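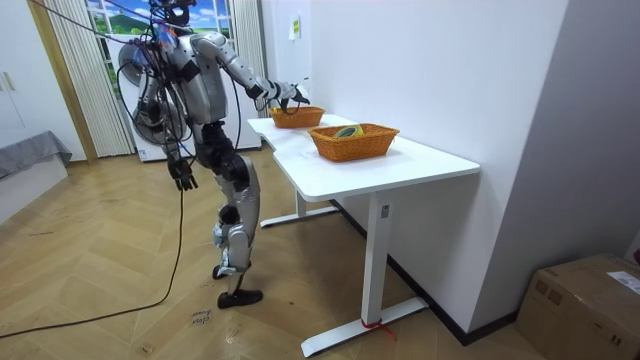 A humanoid robot reaches over a basket on the desk at Louro's workroom in Lutitz.

Print | E-mail

Louro plans second robot for next year, asks for smaller repair bill first

LUTITZ, Sunday, August 3, 2025 -- The small automation company Louro wants to buy a second humanoid robot next year, but it will not sign the order before it has a clear plan for the running costs. This was said by the company's operations manager, Ermelinda Cordeiro, when she presented the draft budget to the staff last week.

Louro teaches its robot to do simple work at a table, such as handling fruits and other small things. The work is done in one furnished room with normal desks and wicker baskets, and the company wants to keep it this way. Cordeiro explained that the customers of Louro have normal rooms also, and a robot which works well only in a special hall is of little use to them.

The price of the robot itself is not the difficult part of the plan. The draft already has a line for it, and the supplier, Kudent, accepts payment in four parts. The difficult part is everything that comes after the delivery. In March the company paid 1119 euros for one repair of a hand, with transport included, and the robot could not be used during that time. The service contract costs 544 euros every month, and it does not cover the fingers.

"We made our first budget as if we were buying a printer," Cordeiro said. "We wrote down the price and we were happy. Now I know the hands must have their own line."

The new draft puts 60 percent of the yearly equipment money into the robot and its spare parts. The other 40 percent goes to smaller purchases: cables, cameras, batteries, a second desk and the objects for the exercises. These last ones are cheap. The fruits, the baskets and the rolls of tape come from ordinary shops in the town, and the staff want to keep a bigger variety of them. 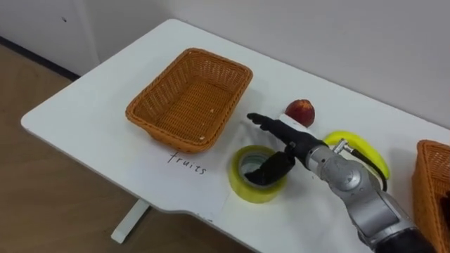
Tasks with small objects are also where the hands work the most, and so the staff asked for one complete spare hand to be kept in the building. Kudent has offered to include it in the price if Louro orders before the end of the year. Cordeiro would like to have this offer in writing, together with a fixed delivery time for single fingers.

Another open question is the software. Louro plans its exercises with Arnis, a program that keeps the list of tasks and the results of each one. The present license is for one robot only. A license for two is more expensive, and the company has not decided if it will pay for it from the first day or only when the second robot is fully in use.

Space must be planned too. The room is large enough for one robot with its cables and the people who work beside it. With two machines, one desk would have to move to the other wall, and an electrician would have to look at the power supply. The cost of this visit is still missing in the draft.

Renting was considered as well. Two of the staff spoke for it, saying that the models change quickly and that a bought machine can be old after two years. Cordeiro did not reject the idea -- she asked Kudent for a rental price for one year, and she wants to put both offers next to each other before the budget is closed.

The staff can send their remarks on the draft until the end of the month.

Print | E-mail
Share (12) | Comments (3)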